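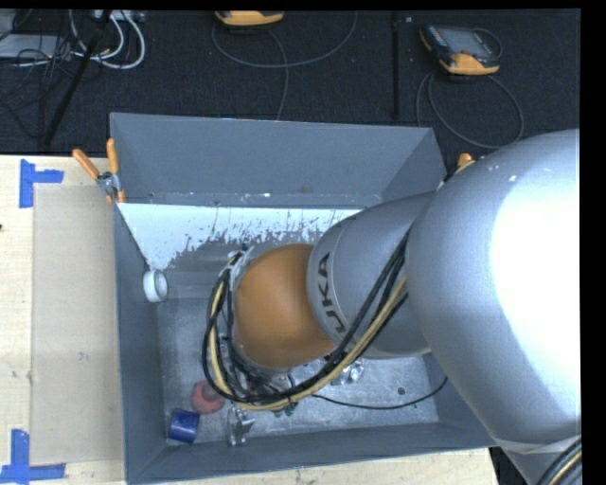 *The KUKA over the grey bin, cables and all.*

**To:** automation-purchasing list
**From:** Zuzana Koubek
**Date:** 11 January 2024
**Subject:** Re: Second cell, what to put in the budget

Drahomíra Jurčo wrote:

> Gakell want $900 for a proper cable dress kit and $696 for another steel bin like the one we have. Can we put off the kit until September and just buy the bin? Also, does the new cell need its own clamps, or can it share?

Drahomíra,

I'd do it the other way round. The bin is fine. It's ugly, and the pale panel on the left looks like somebody lost an argument with a paint tin, but parts don't care about decor. The cables are what I'd spend money on. At the moment they go round the wrist in a big loop and hang down nearly to the bin floor, right where we want to be picking things up. I can't think of a cheaper way to buy an expensive snag.

On clamps, please don't share. The orange-handled ones come to so little that Gaster will probably throw in a pair if you sound tired enough on the phone.

Two things missing from your sheet:

- A stand or hook for the pendant. It lives on the carpet, which is a bold place to keep the dearest thing you can step on.
- Floor cable covers. Štefanec quoted over 12 metres for Drutville; we'd get by with 9.

Blue tape for marking out the board can stay under "sundries", where it has served with distinction.

If Gakell won't hold the kit price past the end of the month, tell me and I'll ring them myself.

Zuzana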